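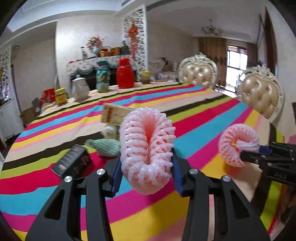

**Foam net episodes: drop or keep?**

**stakavora_dk** -- Dec 6, 2022
November batch is in: 2,079 episodes of the fruit netting task, two-handed, handheld grippers, wrist views only. I want to drop every episode where the net gets crushed before the fruit is in it. My reasoning is that the policy will learn to crush nets. Objections?

**lenex04**
Yes. How are you defining crushed? Foam mesh deforms under any grasp that holds it. If you cut on appearance, you cut most of the bimanual portion.

**stakavora_dk**
Opening closed or folded over at the moment the second gripper starts its approach. I hand-labeled 34 and got a clear split.

**lenex04**
34 labels from one annotator is not a clear split. Have someone else label the same set blind.

**burgi.kaelin**
I would keep them and tag them. In the Plania set we removed the bad grasps and the policy had no idea how to get out of one. Recovery segments are worth more than clean ones, provided the operator does recover. Episodes that end with a collapsed net can go.

Hard case for your rule:

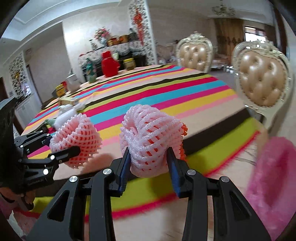

*Both grippers closed on netted objects, striped cloth underneath.*

Neither opening is readable from this view. What label does it get?

**stakavora_dk**
"Unknown," and it stays in. Point taken on recovery. I still don't want them at full weight.

**riedl_m**
Then downweight. Two other things: check gripper width against the video timestamps before labeling anything, and hold out by room. Random splits put the same tablecloth in train and test.

**lenex04**
Agree on the holdout. Disagree on downweighting -- train both ways first, 4 seeds each.

**stakavora_dk**
I have compute for 2. Will post the numbers here.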